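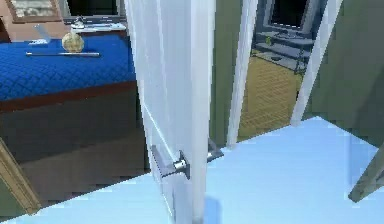
Last changed: 11/07/2024

Week 6 notes: Teaching by showing, part two (remote control)
Instructor: Benvinda Aguiar

Last week we pushed an arm about by hand and let it remember where it had been. This week you sit in a chair and do it through a controller, which sounds easier and is worse. When you hold the arm you feel the handle push back. Through the controller you feel a piece of plastic that has no opinion on anything.

We stay in the simulator until October. The apartment has a bedroom with a blue quilt, green walls, and a door with a silver lever on each side, and you will come to know that door better than any in your own home. Leave the things on the bed alone. They belong to the tidying exercise, and every year someone decides to get a head start.

What counts as a demonstration

A demonstration is one full try at the task, from pressing Record to pressing Stop, saved with the joint positions, the gripper command and whatever the robot's cameras were seeing. Thinking time is recorded too. If you stop halfway to check your phone, the robot will learn that doors are opened by reaching for the lever and then reflecting on life for a while. Delete those and go again.

Each pair hands in 30 good ones. The class set from last year, collected on the Fillbridge server, has 2,113 demonstrations in it, of which 379 were thrown out on review. Most of the rejects were pauses. A fair number were people driving the base into the door frame, backing up, and carrying on as though we wouldn't look.

Doing the door

Start with the door partly open. Fully shut is next week, and you'll see why when you get there.

Bring the base in slowly and stop before you think you need to. The lever turns about the centre of its rose (the round plate), so the gripper has to follow an arc. New drivers pull straight down, the fingers slide off the end, and the arm finishes up pointing at the floor. If that happens, don't rescue it on the recording. Stop, reset, start over.

Once the door is moving, drive the base and the arm together. This is the part that takes practice. The door swings on its hinge and does not care which stick you meant to push. Keep the grip loose enough that the fingers can turn on the lever, or the solver will object and fling the door somewhere interesting.

Vary where you begin. If all your tries start from the same patch of floor, you'll train a robot that is brilliant on that patch and helpless a step to the left. Approach from both faces of the door. The levers mirror each other and your habits will not.

On recoveries

Students ask whether mistakes should stay in. Small ones, yes. A near miss that you correct smoothly shows the robot how to get back on track, and it will need that, having drifted off in ways you never would. A long fumble is just a long fumble. Mark recoveries with the R key so we can train with and without them and argue about the difference. Tsuchiya, the grading script, counts an untagged recovery as a plain success, which flatters you now and costs you in the training lab.

Common faults

Viewing from above the whole time. You can see through the wall from up there; the robot can't. Switch to the wrist view at least for the grasp.

Racing. Your tries should be close in length. If one partner takes twice as long as the other, the trained policy splits the difference and does neither well.

Swapping drivers without changing the driver field. Please change the driver field.

To hand in

Your recordings go in the Ullance folder under your pair number, with a half-page note on who drove which and what you'd do differently. "Nothing" has been tried as an answer. Lab is in room 172, and the controllers go back on the charger when you leave.

Reading for next week: chapter on compounding error, first half only. The second half has a proof in it and we'll do that together.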